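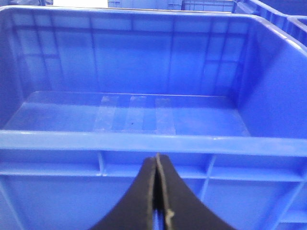

Wasley Store Cupboard Project
Progress report to the Akanda Fund, covering the spring months

Dear all,

I am very happy to be writing this one. When I sent the last report we had a signed plan, a key to the store and not much else. We now have a store that people can walk into, and most of what we lend out has a proper home. There is plenty left to do, and I have tried to be plain about that further down, but the place feels different and I wanted to say so first.

What we set out to do

The grant was for sorting and rehousing the Wasley lending store: the craft materials, kitchen things, games and small garden tools that local groups borrow for their events. For years all of it lived in cardboard boxes, and the boxes at the bottom of each stack had gone soft. You agreed to pay for plastic crates, shelving and labels, and for part of my hours while the work was going on.

Where we are now

We have listed 238 items so far. Every one has a line in the stock book with its name, its condition and the crate it belongs to. The craft materials and the kitchen things are finished. Games are nearly there (the jigsaws are slow going – I insist on checking them). Garden tools have been cleaned, and they will be the last to be listed.

The crates have been the best purchase of the whole project. We went for strong plastic ones with ribbed walls and a thick rounded rim, and the rim makes a real difference when you are lifting a full crate of serving dishes off a shelf. The bright blue is a joy in that room, which has one small window and walls the colour of weak tea. The plastic lets a little light through as well, so you get a faint glow under the strip light that cardboard never gave anyone!

We lay each crate out empty before it is packed, give it a wipe and look over the floor and corners. Old tape is the main nuisance. It goes almost clear against the blue and is easy to miss until the light catches it, so anyone packing now has a plastic scraper and a bowl of warm soapy water to hand. Marks in the bottom of a crate do no harm under garden trowels, but I want them off before tablecloths or paper go in.

We also changed our minds about labels. The first batch were paper and went on with tape, and they began to curl within a fortnight. We have moved to tie-on tags from Zandel, written in pencil so that they can be changed. They cost a bit more per crate and I think they are well worth it. A second tag goes inside with the packing list, which means a borrower can check things back in without coming to find me.

Lending

We kept lending throughout, and I am proud of that. In March we had 13 loans out, including the full set of kitchen things for a shared lunch and two crates of craft materials for the under-fives group. Everything came back, apart from one ladle which has been replaced by the borrower with a nicer ladle. Groups have said how much easier it is to carry a crate to the car than a box with a split side, and a few have asked where they can buy the same ones for their own cupboards.

Spending

Crates and shelving are paid for and came in a little under the amount you allowed. With your agreement by email we put the difference towards the Zandel tags and a low trolley from Rornov. The trolley takes three crates at a time and runs well on the hall floor, less well over the door strip, where it needs a push. Hours are on budget. Receipts are in the folder sent with this report.

What has been harder

Drying space. Washed crates have to stand somewhere until they are ready to pack, and on a damp afternoon they fill the corridor. We have started washing a few at a time in the morning, which is slower but keeps the way through clear.

Deciding what to let go of has also taken longer than I planned. Some things in the old boxes were past lending, and some belonged to groups which no longer meet. I have written to the contacts we could find and put those items on the top shelf until we hear back. If there is no reply by the end of the summer I would like to pass them on, and I would welcome your view on that.

Next three months

Finish the games, then list the garden tools.
Put the stock book on the shared computer, so groups can see what is free before they ring.
Hold an open morning in the store, with tea, for borrowers old and new.
Fit a rail along the back wall for the long-handled tools.

Please do come to the open morning if you can. I will send the time as soon as the hall bookings are settled, and I would love to show you round properly.

With warm thanks,
Kimutai Obura
Store coordinator, Wasley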